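Part 4: First pick-ups off the floor

By now your Floka arm should be bolted down, wired and talking to the laptop. I did this bit on hard, shiny floor at home, so I'll write it up that way - carpet needs a different finger height and Debora Greco covers it in her notes.

Caution: keep your own fingers out of the gripper while the power's on. It bites!

1. Open the Meltorlow control panel and set the close limit to 520. Mine came set at 845, and that'll flatten anything squishy.

2. Pick soft toys to start with. Rubber squeaky ones are brilliant (they forgive a clumsy grab, and so does the floor).

3. Bring the arm down slowly with the fingers open, one either side of the toy, then stop at height 11.

4. Nudge the wrist until both fingers sit low on the toy's body, then close in small taps. I went for the red pig first, with the pink one and the little yellow fella left over by the wall for later goes.
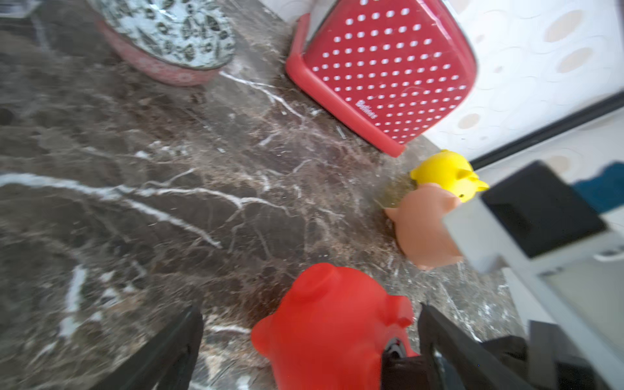

5. Lift a hand's width and hold. If the toy slides, go back to step 3 and come in lower before you touch the close limit.

Note: the wrist camera smears when the arm moves fast. Marisa Guerra runs hers at speed 272 and I've copied her ever since.

6. Save the pose as "floor1". You'll want it in Part 5.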